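Workshop notebook, February, evening

Oil press day. The co-op at Flolholm wants the small screw press running before the rapeseed people start calling, and I promised to have it stripped, measured and back together, so I spent the whole morning up to the elbows in old seed cake. It smells fine for the first hour, kind of like toast, and then it gets into your hair and stays there.

Took the cage off first. Bars 1 through 5 are good, the next two have a polished groove where the screw has been rubbing, and I'm pretty sure that's the squeal Jonatan has been hearing since the fall. Shims are a mess. Somebody used strips of feed tin in there at some point (it may well have been me!). I threw those out and cut new ones from the proper stock, and the cage went back together much tighter than it came apart.

The screw itself looks better than I feared. The last flight is worn but not chipped, and I think we can get one more season out of it if we keep the stones out of the seed. Which brings me to the cleaner. The Rarnach cleaner is still running with the wrong top screen, the one we put in for barley, and it lets all kinds of junk through. Jonatan Engström says the right one is hanging on the wall at the Trarnuscombe barn behind the milk cans. Ask him to bring it over, don't drive out there just for that.

Test run after lunch. Put 40 kilos of last year's seed through, cold start, choke ring fairly open. First cake came out soft and greasy, so I closed the ring a quarter turn and waited, then another quarter. Got 12 kilos of oil in the end, before settling. I know the old hands will say that's low, but the seed was dry as dust and I'd rather creep up on it than snap a shear pin on day one. Bearing housing felt warm by the end, nothing scary. I'd like a real thermometer on it next time instead of my palm.
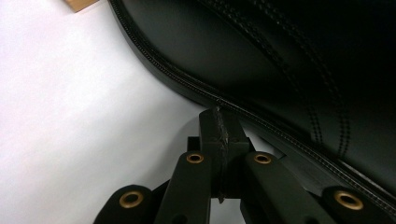
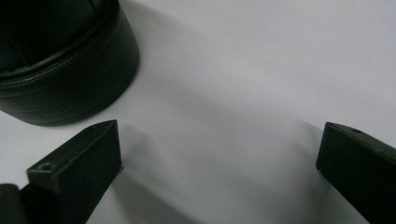 The motor is the part I don't love. It pulls fine once it's going, but it hums for a good long second before it turns over, and the lights dip. Could be the start capacitor, could be the cable run from the panel, which is long and frankly looks like it was picked out of a bargain bin. Going to swap the capacitor first because it's cheap and I have one in the drawer.

Called Sæther about a spare screw and cage bars. They quoted 2930 for the set, plus shipping, and they can hold that price until the members have met. I think we should just do it. If the screw goes in the middle of pressing we lose a couple of weeks at least, and people will take their seed somewhere else and then not come back. Jonatan thinks we should get the old one built up with weld and ground down. He might be right, he's done it on augers, but an auger doesn't care much about clearance and this thing does.

Other bits from today:

Hour meter reads 135, which can't be right, it must have been replaced along the way. Start a paper log and hang it on the press.

Settling tank has a weepy valve at the bottom. Tightened the packing nut and it slowed down. New packing needed.

Belt guard is missing one bolt, the long one. Please look in your pockets.

Cake from the test run is in the two blue sacks by the door. The first sack is the greasy stuff, so go easy if you're feeding it to the calves. The second is normal.

Tomorrow: capacitor, valve packing, then another batch with the ring where I left it (marked with yellow paint, please don't wipe it off). If the oil comes out cloudy again I'll try warming the seed a little by the stove overnight and see if that helps.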